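About Us

Hi, and thanks for clicking on the page that most people skip! I'm the one who answers the emails, packs most of the boxes and writes everything on this site, so if you spot a typo you know who to yell at.

Droveck is a small mail-order tea company. We sell loose leaf tea, a few herbal blends, and the plain cotton filters I finally gave in and started stocking after the hundredth person asked. No mugs, no candles, no gift baskets with crinkle paper. I did try gift baskets one March and I was still finding bits of that paper in my shoes in summer.

How it started

I used to work in the billing office at a flooring supplier, and the tea in the break room was so bad that I began bringing my own in a jar. Then people started asking for some. Then they started leaving dollar bills under the jar (I never asked them to, I swear) and by the end of the year I was ordering tea by the case and weighing it out on my kitchen scale at night. The first real order from a stranger came in for two bags of our smoky black, which was called Mutesholm then and is still called Mutesholm now. I drove it to the post office like it was a newborn baby.

We opened the website on 11/06/2022 with 8 teas. There are 41 on the list at the moment, and that's about as many as I can keep straight in my head. When a new one comes in, an old one usually goes out, so if you love something that sells slowly, please tell me! The oat straw blend is only still around because a handful of you wrote in.

What we sell the most of

Mutesholm is the one people come back for. It's a black tea with a bit of smoke to it, less like a campfire and more like a sweater you wore to one. Xolalpa is the spicy one, with cinnamon, cacao husk and a little dried chili, and it's great with milk. Nutow is our green, grassy and mild, and please don't pour boiling water on it. Let the kettle sit for a few minutes first. I put that on the label in big letters and I still get emails that say it came out bitter.

Last year we mailed out 2,946 orders. I had a silly bet with myself that we'd hit 4,000 and we didn't get there, so I owe myself a trip to the coast that I'm probably going to take anyway.

How we do things

We pack twice a week. If you order in the morning on a packing day it'll usually go out that afternoon, and if you don't, it waits for the next one. The bags are paper with a thin lining, and the lining isn't compostable yet. I keep testing ones that are, and so far they either let the tea go stale or split down the side in the mail. When I find a good one I'll switch, and I'll make a lot of noise about it.

Shipping is a flat rate because I hate surprises at checkout. If your box shows up crushed or something's missing, send me a note with your order number and I'll mail another. You don't have to send the old one back, just drink whatever survived.

We don't have a store you can walk into. I get asked this all the time, and I'd love one someday, but for now it's a rented unit with a roll-up door, a lot of shelves and a space heater. You can pick up an order if you're close by, just pick "local" at checkout and wait for my email before you head over.

Wholesale and samples

Yes to both! Cafes and small shops can write to me through the contact form, and please say which teas you're curious about. Samples are one cup each, up to five per person, and you only pay the postage.

That's us. Go put the kettle on.
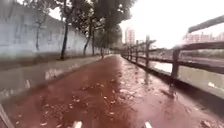

Fallen leaves and a wet path. Mutesholm weather!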